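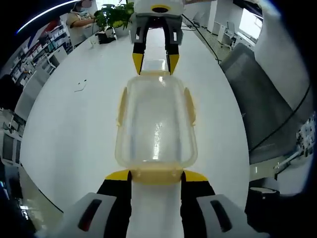 ¿Cuándo se da por válido un episodio de manipulación con dos pinzas?
Cuando las dos puntas de cada pinza están visibles al inicio y al final, la apertura queda registrada sin huecos y el objeto termina dentro de la tolerancia que fija la hoja de tarea. Si falta una de las tres cosas, se marca R y se repite.

Cuaderno > Taller > Manipulación > Normas de captura

Septiembre, 10:40. Revisión de la norma interna de captura bimanual, versión de trabajo. Sustituye a las notas sueltas que teníamos en la carpeta de Fernel.

1. Calibración. Apertura completa y cierre completo de cada pinza antes de la primera toma y tras cualquier pausa de más de 60 minutos. Manju Tripathi pide que se repita también al cambiar de operador. De acuerdo, queda incluido.

2. Puntas. Revisar desgaste y giro. Una punta girada sobre su soporte desplaza el contacto y el error no se ve hasta el reentrenamiento. Cambio por pareja, nunca suelta. Anotar el cambio en la hoja con la hora.

3. Recipientes transparentes. Es el caso que más discusión ha dado. Los reflejos del techo confunden el borde y el etiquetador automático de Pendetix lo sitúa mal. Criterio acordado: el borde se etiqueta a mano en el primer y el último fotograma; el resto se interpola. No se baja la luz de la sala, porque entonces cambia la exposición entre tandas.

4. Aproximación. Las dos pinzas entran por lados distintos del recipiente. La que llega primero espera abierta. No se cierra ninguna hasta que la otra esté en posición; si una empuja antes, el episodio no sirve para coordinación, aunque el resultado final sea bueno.

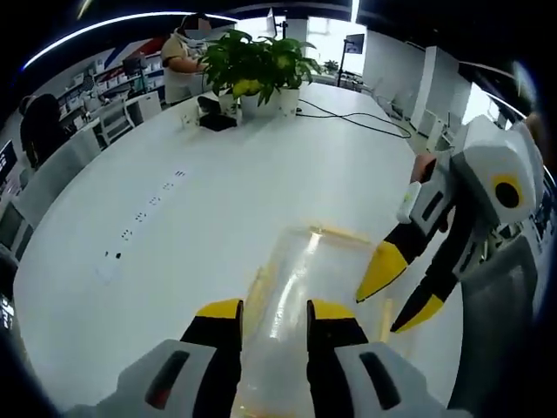

5. Fuerza de cierre. El plástico fino cede y el recipiente se deforma sin avisar. Cerrar hasta contacto y mantener. Queda pendiente un límite numérico: Akash Pathak propone tomar el del ensayo Szabó, pero aquel era con vidrio y no lo veo trasladable. Hace falta una prueba propia.

6. Cables y objetos ajenos. Se admiten sobre la mesa si no invaden el recorrido de las pinzas. No recolocar nada a mitad de tanda. Si se mueve algo, tanda nueva.

7. Personas. Pueden estar en la sala y en la mesa. Las caras se difuminan antes de subir nada al servidor, no después. El original se borra cuando se confirma la copia difuminada.

8. Nombres. Tarea, operador, tanda, número. Sin espacios ni acentos. Hoveo sigue rechazando la ñ.

Estado del lote: 133 episodios revisados con esta norma, sobre un objetivo de 1,000 (el separador es el de la hoja de Hoveo, no lo cambio aquí). La causa de rechazo más repetida es el punto 4, seguida del 1. Por el punto 5 todavía no se rechaza nada, falta el límite.

12:15. Hablado con Manju sobre el punto 3. Prefiere etiquetar también el fotograma de contacto. Sube el tiempo por episodio, pero la interpolación falla justo ahí. Lo probamos en la próxima tanda y se decide con los datos.

Pendiente:
- límite de fuerza, plástico fino
- plantilla de la hoja con casilla de cambio de puntas
- preguntar a Akash por el desfase de reloj entre las dos pinzas

Entradas relacionadas
Desfase de reloj entre pinzas, segunda medida
Desgaste de puntas: criterio de cambio
Difuminado previo a la subida
Ensayo Szabó, resumen

Anterior | Siguiente | Índice | Buscar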